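How Marble Gets Its Patterns

Look closely at a piece of marble and you may see thin, pale lines running across it. Some lines are straight. Others wander and split like the branches of a tree. No two pieces are quite the same. To find out where the lines come from, we have to go back a very long time, to the bottom of a warm sea.

It starts with shells

Many sea animals build shells from a mineral called calcite. When the animals die, their shells sink and pile up on the sea floor. Over millions of years the pile gets deeper. The weight on top squeezes the bottom layers until they turn into a rock called limestone. If you look at limestone with a magnifying glass, you can sometimes find bits of shell in it.

Limestone is the rock that marble is made from. Two more things are needed, and they are heat and pressure.

Cooked and squeezed

The outer part of the Earth is broken into huge plates that move very slowly. When two plates push together, rock near the surface can be pushed deep underground. It is much hotter down there, and the rock above is very heavy.

The limestone does not melt. It stays solid, but the tiny grains of calcite inside it grow and lock together like puzzle pieces. The old shells disappear. Rock that has been changed this way is called metamorphic rock. "Metamorphic" comes from Greek words that mean "change of form."

Where the colors come from

Marble made from very pure limestone is white. Most limestone is not pure. Mud, sand and other minerals were mixed in when it formed, and these give marble its colors. Iron can turn it red, pink, yellow or brown. Black and gray often come from carbon, which was once part of living things. Green can come from a mineral called serpentine.

The thin lines are called veins. Some form when a rock cracks and hot water carrying minerals flows into the cracks. The minerals are left behind and fill the gaps. Other veins are layers of mud or clay that were folded and stretched while the rock was being squeezed.

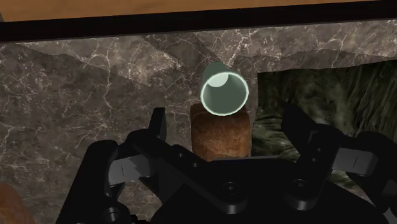
A cup and some bread on a gray-brown marble pattern.

Getting it out of the ground

Marble is cut from a big open pit called a quarry. Workers at the Kakholm quarry use a long wire with small beads on it. The beads are coated with diamond grit, because diamond is much harder than marble. The wire runs in a loop and water is sprayed on it to keep it cool. It slices through the rock slowly.

The blocks are then taken by truck to a workshop in Bramwell. There, a saw with many blades cuts each block into slabs, a bit like slicing a loaf. A slab for a kitchen is often 3 centimeters thick. One slab can weigh more than 200 kilograms, so it is lifted by a crane. Machines rub the top with rougher pads first and then with smoother ones until it shines.

Marble at home

People have used marble for floors, statues and temples for over 2000 years. Today you can find it in kitchens and bathrooms too. 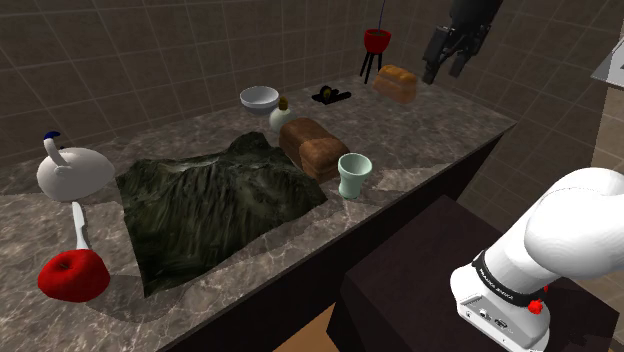

Marble feels cool when you touch it. It is usually no colder than the other things in the room, but it pulls heat out of your hand quickly, and your skin notices. Bakers like to roll out pastry on marble for this reason. The butter in the dough stays firm for longer.

Marble also has some weak points. Lemon juice and vinegar are acids, and acids eat away at calcite. A spill can leave a dull spot called an etch. Marble can be scratched by a steel knife as well. Wipe up spills soon and use a cutting board.

Is it real marble?

Not everything with a marble pattern came out of a quarry. Patterns can be printed on plastic, painted on wood or drawn on a computer. On a printed sheet, the same vein may show up again a little farther along. In real marble, a vein often goes down through the stone, so you may be able to follow it over the edge.

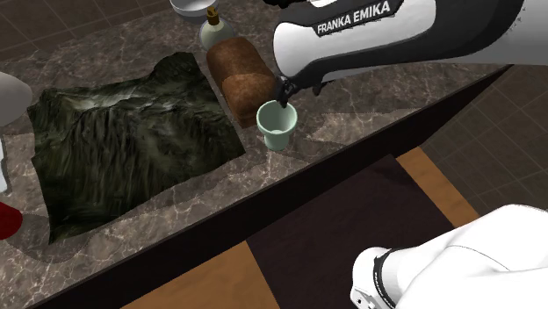 Pale veins can cross each other and look like a web.

Try it yourself

Ask an adult for a piece of white chalk and a small cup of vinegar. Some chalk is made of calcite, the same mineral that is in marble. Drop the chalk into the vinegar and watch for bubbles. They are carbon dioxide gas, made when the acid meets the calcite. If you see no bubbles, your chalk may be made of a different mineral called gypsum. Try a piece of clean eggshell instead.

Words to know

Calcite: the mineral that makes up most limestone and marble.
Quarry: a place where stone is cut from the ground.
Slab: a wide, flat piece of stone.
Vein: a line or band of a different color in a rock.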